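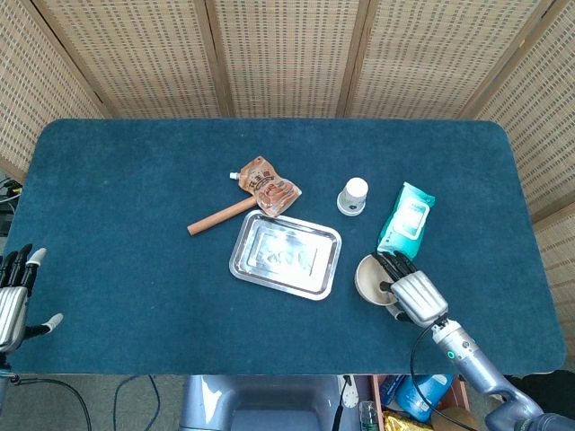 Feeding corner tips for a table that does double duty

When our youngest started on solids, I spent far too long walking back and forth across the kitchen with one sticky hand held up in the air, looking for something to wipe it on. We have a small house here in Gurton and no room for a separate snack station, so the table has to be the puzzle table in the morning and the lunch table at noon, and it took us most of a winter to work out a way of doing it that didn't leave applesauce on everything.

Start with a tray. I like a small stainless steel one with a raised rim, and I put it down before anything else comes out of the cupboard. Opened pouches, caps and drippy spoons all go on it, and when lunch is over the whole business gets carried to the sink in one trip. If your table has a felt top, you'll be especially glad of that rim! Felt holds on to fruit puree like you wouldn't believe.

Spouted pouches are handy, but they're easy to squeeze too hard. My neighbor Babatunde Osagie taught me to lay the pouch flat, with the cap still on, and roll a smooth wooden stick slowly from the bottom toward the spout. You get a good extra spoonful that way (a short piece of dowel does nicely, sanded at the ends). Squeeze into a bowl, and then you can see how much has really been eaten. Anything a spoon has been back and forth in goes out with the scraps, I'm afraid.

Keep the wet wipes to the side of your better hand, with the flap facing you, and press the flap down firmly every time. A pack left open overnight is a sad thing by morning. Small bottles like to wander off, so ours has its own spot just behind the tray.

If your table sits in the middle of a busy room, try a folding screen around the back of it. A woven bamboo or rattan one lets the light through and still hides the toys, and our little one eats much better without them in view. Angle the end panels inward so it stands steady, and check that it can't be pulled over. For cleaning the weave, use a dry paintbrush first, then a barely damp cloth. We do ours every January, and it takes me 27 minutes with the radio on.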